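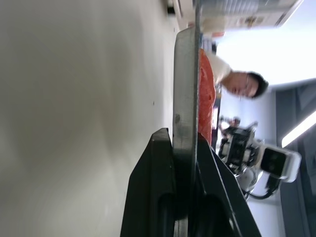
The long way round to a quiet kitchen

I have been at war with noise in my flat for the best part of a year, and I'm pleased to report that I am winning, slightly.

It began with the fridge. We'd moved into a place on the Staniforth estate in March, third floor, big windows, lovely light in the mornings, and for the first week I was so taken with the windows that I didn't hear a thing. Then one night I got up for a glass of water and there it was, a low hum with a sort of wobble in it, like someone practising one note on a cello and never getting to the next. After that I heard it all the time. I heard it on the phone to my mum. I heard it in the bath!

My first thought was to buy a new one, so off I went to the Vindham showroom, where a very patient man let me put my ear against every fridge on the floor. The quiet one I liked was 1164 pounds. I went home and made friends with the cello for a bit longer.

What changed things was a neighbour, Wálter Ayala, who spent most of his working life fitting out recording studios and now mostly grows chillies. He came round for coffee, listened for a moment and put his palm flat on the side of the fridge. The hum dropped. He took his hand off and back it came. "It's your floor," he said, and asked if I had any old mouse mats.

I did have old mouse mats (who doesn't?). We cut them into squares, folded them double and got one under each foot, which took two of us and a fair bit of swearing. Then he had me pull the whole thing forward a few inches so the back wasn't touching the wall. It took 10 minutes and cost me a packet of biscuits.

Well, I was hooked. Once you've fixed one noise you start hunting for the rest, and there's always another one hiding underneath. The extractor fan had a rattle that went away when I washed the filter, which I'm ashamed to say I hadn't known came out. The cutlery drawer got a strip of felt. The cupboard doors got those little clear dots you stick in the corners, and now they shut with a small polite thud, and I open and close them for fun when I'm waiting for toast.

Not everything worked. I bought a roll of something called Zuddale, a thick foam you're meant to line your sink cupboard with, and it smelled so strongly of swimming pool that it went out on the balcony and never came back. I also spent a whole weekend on heavy curtains for the kitchen window, thinking they'd keep the road out. They kept the light out. The road was still there – buses and all – so down they came again.

My partner thinks I've gone a bit far. He may have a point, as I did recently ask him to stir his tea more gently. But even he has noticed that we talk more over supper now, and that neither of us reaches for the radio the minute we walk in.

Next on my list is the washing machine, which on a full spin walks itself towards the door. Wálter says paving slab, rubber, then another bit of rubber. I've measured the gap and I've got my eye on a slab at the garden centre, but I still have to work out how to get it up three flights of stairs, and he's already told me his back is busy that day.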